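Club de robotique Pendora – compte rendu de la réunion d'avril

La séance s'ouvre à 18 h 30, avec un grand merci à toutes celles et tous ceux qui sont venus malgré la pluie (et merci pour le gâteau aux noix, qui n'a pas tenu jusqu'au deuxième point).

1. Concours Lernix
Le règlement est arrivé et nous l'avons relu ensemble, assez longuement, il faut bien le dire. L'épreuve retenue est le rangement de câbles par couleur, à deux bras, sur une table de 60 cm de profondeur. L'équipe souhaite garder le bac noir à six compartiments pour l'entraînement, et tout le monde en est d'accord. Les plus jeunes ont demandé à piloter aussi, ce qui fait très plaisir – un créneau leur sera réservé en début de séance.
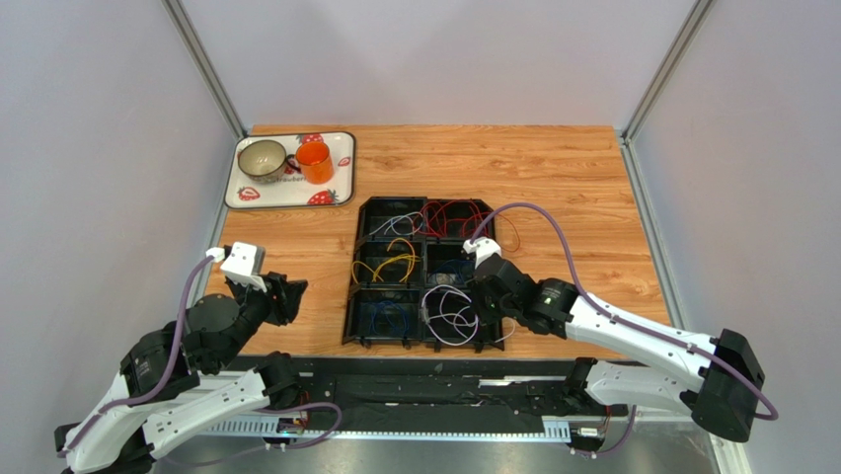 Les deux bras à l'exercice de rangement, pince droite au-dessus du bac.

2. Réglages
La discussion a surtout porté sur les fils souples, qui débordent volontiers d'une case à l'autre. On essaiera d'abord des boucles plus serrées, puis une approche plus lente de la pince. Objectif proposé : 40 essais notés dans le cahier avant la prochaine réunion. Les câbles violets le long des bras seront mieux attachés, la demande revient depuis l'automne !

3. Budget
La subvention de la fondation Bognár s'élève à 3000 euros. Une dépense de 600 euros est votée pour des doigts de pince de rechange, à commander chez Clakel. Le reste attendra le devis du transport.

4. Divers
Le club cherche toujours une grande caisse pour emporter le matériel au concours. Merci de regarder dans vos garages et vos greniers.

La séance est levée à 20 h 15.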